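Five minutes with the foreign minister of Kevo. Thats what our delegation got in February, and the governor's office put out a press release like we'd signed a treaty.

I keep hearing that Olbridge has a "special relationship" with Kevo. OK. Special how? We send a delegation every winter, they feed it, everyone comes home with a pin. Meanwhile Flavero, half our size, has opened a permanent office over there with real staff and a lease. Three people who pick up the phone. We have an email address.

And the trade deal. All 1096 pages of it, which I've read more of than I'd like. Tariffs, fine. Fishing rights, fine. The labor chapter is two pages and one of them is mostly definitions. Kevo's opposition has been asking for years what happens to workers at the plants we're so keen on, and our side's answer is always the same. Later. Next round.
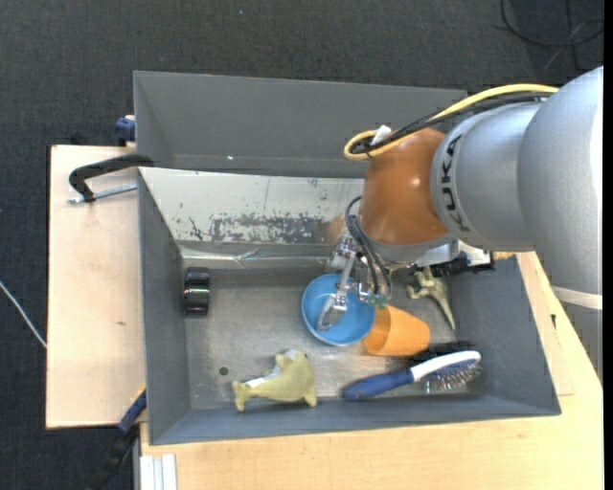

Trade envoys love a factory visit. Easier than a hard meeting, better photos. Ornella Sala, who ran our side of the talks, told reporters the deal would "bring both workforces into the future," and I'd like to know which workers she means. A KUKA arm reaching over a gray bin to get at a blue bowl doesn't need a labor chapter. The people on the night shift do. If the future of both workforces is the selling point then write it down, with dates, and say who pays for the retraining. Right now its a speech.

Then there's Dal Bello. The border crossing, I mean, closed to trucks again as of Sunday. There were 106 trucks in line by noon and nearly 900 by the next evening, and not one word from our foreign ministry. Flavero had a statement out the same night. Not a great statement! But Kevo's government noticed who called and who didn't, and I promise you they'll remember it when the next round opens.

What I want is pretty boring. An office. A real ambassador, someone who stays past the banquet. Sit down with the opposition too, even if the palace sulks for a week. And publish the side letters before the vote, all of them, so the rest of us can read what we're agreing to.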